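Jorkcombe workshop benches to be refinished in January

The 19 wooden worktops in the Hullia building at Jorkcombe will be sanded and re-oiled in January, the first full treatment since they were fitted. The work covers 862 hours of booked bench time, which will be moved to the Kavar annexe.

Moisture readings taken in the autumn showed uneven uptake along the glue lines on six tops. The existing finish will be taken back with 120 grit, then 180, and two coats of Bošković hard oil applied with a day between coats. Nearly 200 litres of old finish and solvent waste were removed from the store on 17th December.
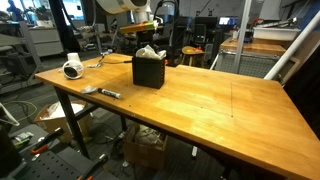
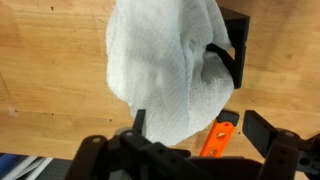
Workshops and Estates Team, Jorkcombe

Users should clear personal items from drawers before the end of term. Clamps and vices will be taken off by the team and refitted afterwards – please do not loosen them yourselves. Bookings for the annexe open on the usual form, with a limit of 6 hours per group per week.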